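Kategorie: Protokolle / Stammtisch Haushalt & Werkstatt

Protokoll vom Treffen am Donnerstag, 2. Januar, in Wirnbridge

Geschrieben habe wieder ich, also bitte nicht wundern, wenn es zwischendurch etwas plauderig wird. Thema war die Frage vom letzten Mal: Können Maschinen uns die lästigen Handgriffe in Küche und Werkstatt inzwischen abnehmen oder noch nicht?

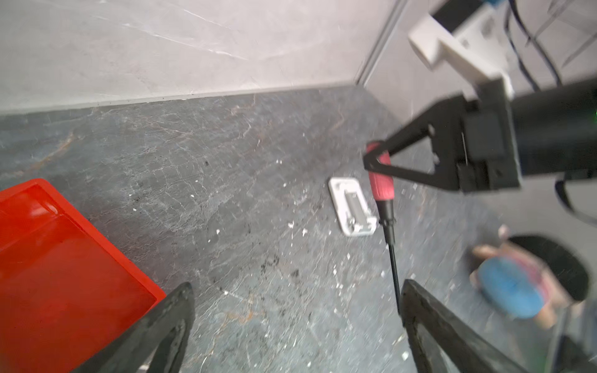
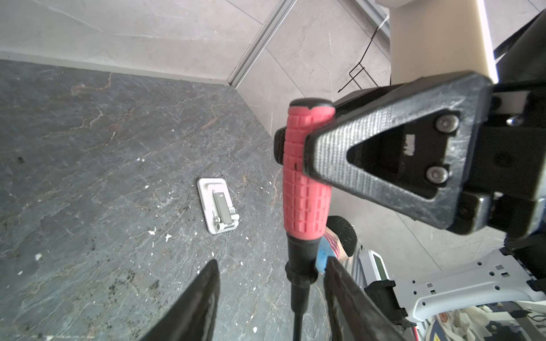

Beide Bilder: Schraubendreher im schwarzen Greifer, Spitze nach unten.

TOP 1: Werkzeug halten und übergeben
Guido Gentile hat angefangen und war gleich mittendrin (Jacke noch an!). Seine Meinung: Greifen geht, Schrauben ist eine andere Sache. Man muss ja die Schraube treffen, gerade bleiben und merken, wann Schluss ist. Ich habe dagegengehalten, dass ich das zu Hause auch nicht immer merke — großes Gelächter, aber es stimmt leider. Länger gestritten haben wir darüber, ob zwei Arme wirklich nötig sind oder ob ein Arm und ein guter Schraubstock reichen. Keine Einigung, kommt wieder auf die Liste.

TOP 2: Haushalt
Wäsche falten, Spülmaschine ausräumen, Arbeitsplatte abwischen: Das wünschen sich eigentlich alle. Guido würde mit dem Abwischen anfangen, weil dabei am wenigsten kaputtgeht. Ich bin für die Spülmaschine und bleibe dabei! Beim Preis wurde es still. Mehr als 2000 Euro würde in unserer Runde keiner ausgeben, und dafür müsste das Ding schon fast 50 Teller am Stück schaffen, ohne dass man danebensteht.

TOP 3: Werkstatt in Kiltovside
Die Kollegen dort möchten wissen, was sich bei Kleinserien lohnt. Einhellige Meinung: Teile sortieren und anreichen ja, Montage vorerst von Hand. Der Vorschlag, die Kleinteile von Bendar als Testfall zu nehmen, kam gut an. Ich frage nach, ob wir eine Kiste bekommen.

TOP 4: Besuch bei Arriaga
Wir fahren im Februar hin, Treffpunkt ist um 9 Uhr am Parkplatz. Im Auto sind noch 3 Plätze frei. Wer mitwill, sagt mir bitte vorher Bescheid und bringt eine eigene Aufgabe aus dem Alltag mit, gern etwas Fummeliges. Guido kommt mit seinem Schnürsenkel, das hat er jetzt oft genug angekündigt.

Offen geblieben: die Sache mit den zwei Armen, die Kiste von Bendar und wer beim nächsten Mal den Kuchen mitbringt (ich war schon dran).

Kontakt: über das Formular | © Stammtisch Haushalt & Werkstatt Wirnbridge | Nach oben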